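We use cookies to remember your settings and to see which pages are read. By continuing you accept this. Accept | Settings

Tips > Home and Attic > Keepsakes

Cleaning and Keeping the Toys of Your Childhood

My mother kept all my toys in the attic of our house in Pernthorpe, in boxes which once held bananas. When the house was sold, the boxes came to me. I have made several mistakes with them and I write the tips down in the hope that you will make fewer.

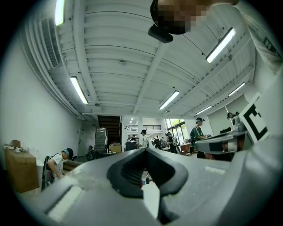 Before you wash anything

Put each toy on a white towel near a window and look at it for a few minutes. Look for loose paint, rust, small cracks, and old glue which has become yellow. Smell it also. A toy which smells of a cellar must not go into the same box as the others until you have treated it.

Do not start with your favorite. Start with the one you would not miss. My first patient was a plastic fire engine without wheels, and I was glad of this choice, as the hot water took the whole stickers off.

Take a photo of stickers and decals before any water comes near. If something is lost, you know at least how it was.

Hard plastic

Lukewarm water, one drop of dish soap, a soft toothbrush. This is enough for most plastic animals, building blocks and small figures. Dry them on a rack, with the hollow side down, and leave them until the next day. Water likes to stay inside the legs of horses and elephants.

For marks of ballpoint pen I tried many things. Rubbing alcohol on a cotton bud works on some plastics and makes others dull, so test it first under a foot. Never use acetone. It eats the plastic, and it is fast.

If you must sand a rough edge from an old repair, use paper with grit 4000, wet, and only with the weight of your finger. The coarse one with grit 200 is for garden chairs.

Plastic which feels sticky after many years is a different problem. The stickiness comes from the inside of the material, and washing helps only for some months. Wash it anyway, let it dry well, and store it apart from the others, wrapped in plain cotton. Do not wrap it in a plastic bag. It will be glued to the bag, and you will say bad words.

Tin toys

Wind-up toys of tin should never be put under the tap. The water goes into the mechanism and comes out as rust next winter. Wipe the outside with a cloth that is only a little damp, then immediately with a dry one.

The printed colors on tin are thin. Do not polish. I did polish a tin train from Lucero, a firm which closed when I was still in school, and the number on the locomotive was 2276. Now it is 22 and a silver place.

For the key and the spring: one very small drop of sewing machine oil, put in with a needle. Turn the key two times, no more, and let it run. If it does not move, do not turn further. An old spring that is wound to the end can break and it can cut you also.

Stuffed animals

First find out what is inside. Press the belly. If it crackles it is probably wood wool, or straw, and such an animal may not be washed. Brush it outside on a dry day, with a baby brush, always in the direction of the fur.

If it is soft and springs back, it is most likely a synthetic filling. You can wash the surface with foam only: beat a little wool detergent in a bowl until there is much foam, take the foam with a sponge, and leave the water in the bowl. Then wipe with a clean damp cloth and dry in moving air, out of the sun.

Against moths, put the animal in a closed freezer bag and press the air out. Leave it in the freezer for one week, then let it come back to room temperature inside the bag before you open it. My bear was between the peas and the bread, and visitors have asked about it.

Loose eyes should be sewn at once, even if you are tired. An eye that falls off in the evening is in the vacuum cleaner in the morning.

Comics and picture books

Here I ask for patience. Paper from cheap comics was never made to be old.

— Wash your hands and dry them well. Gloves make you clumsy and you tear the page.
— Take out rusty staples only if they already make holes. Bend them open from the middle page with a butter knife.
— No adhesive tape. It becomes brown, and the brown stays when the tape has gone.
— Dust goes away with a wide soft brush, from the spine to the outside.

For a musty smell, put the book standing and a little open in a large box, with an open dish of baking soda next to it, not touching. Close the box. Look after one week, and change the soda if the smell is still strong. It took my adventure books one whole April.

Comics should lie flat or stand straight with a firm board behind. Leaning is worst. They take the shape of the leaning and keep it.

Board games

The box is usually in worse health than the game. If a corner is open, glue a strip of strong thin paper on the inside with wheat paste or white craft glue, and hold it with clothespins until dry. Put a piece of baking paper between the clothespin and the box, otherwise they become friends for life.

Keep dice, pawns and play money in small cotton bags or in paper envelopes. Rubber bands must be removed. They become hard, then they melt, then they are part of the money.

If a board has become curved, lay it between two clean sheets of paper under heavy books for two weeks. Do not make it damp, although some people advise it. I did it with my Flosero game, which had a river and a gold mine on it, and the river came up in bubbles.

Dolls and their clothes

Undress the doll and wash the clothes separately, by hand, in cool water. Red and dark blue fabrics first get a test with a wet white cloth: if color comes on the cloth, do not wash them, only air them. Dry flat.

Store dolls undressed or in white underclothes. Dark clothes can stain the vinyl in some years and this stain I could never remove. Hair is combed from the ends to the head with a wide metal comb. Curly hair should not be combed at all, only separated with the fingers.

Where to keep everything

The attic is too hot and the cellar is too damp. A wardrobe on an inside wall is best, or the space below a bed. I measured 27 degrees Celsius in my attic before breakfast in summer, and after this I carried everything down.

Cardboard boxes marked acid-free are good for paper and textiles. For plastic and tin I use ordinary storage boxes with a lid which is not airtight. I bought mine at Uvon, in the small size, and they fit in my wardrobe two and two. Big boxes are filled until nobody can lift them.

Take the batteries out of everything. Also from the toy you are sure has no batteries. If there is already a white or green crust in the compartment, put on gloves, dab it with a cotton bud and a little vinegar, wipe it with a damp bud, and leave it open to dry overnight.

Write on each box what is inside and put the list also on the inside of the wardrobe door. Open the boxes two times in the year, in spring and when the heating season starts. Ten minutes are enough — look, smell, close. In my house it takes the afternoon, as I always start reading.

If children will play with them

Old paint can contain lead, and this you cannot see. Painted toys from before my time are in my house only for looking, on a high shelf. Small children get the washed building blocks and the plastic animals which are whole, with no sharp places and no loose parts. The tin train stays with me.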